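Small Container with Black Rim, White Inside
Item 448 - Ekier table storage

A small rectangular container for the desk or the work table. The rim is black and raised, the inside is white, so small parts are easy to find again. It is shallow, and you can take things out with two fingers. 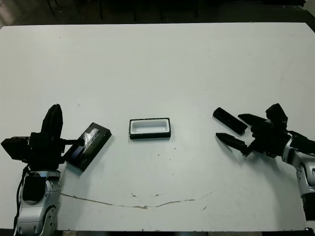
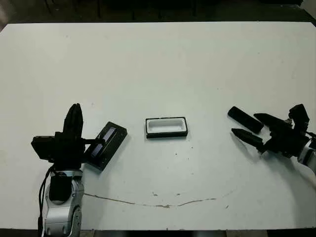 The container at the middle of a white table, black rim and white inside.

Sold in packs of 2 or 11. Please wipe it with a soft cloth only - strong cleaners can make the rim dull. Orders over 300 pieces are sent from our Trostton warehouse, and the delivery takes a few days more.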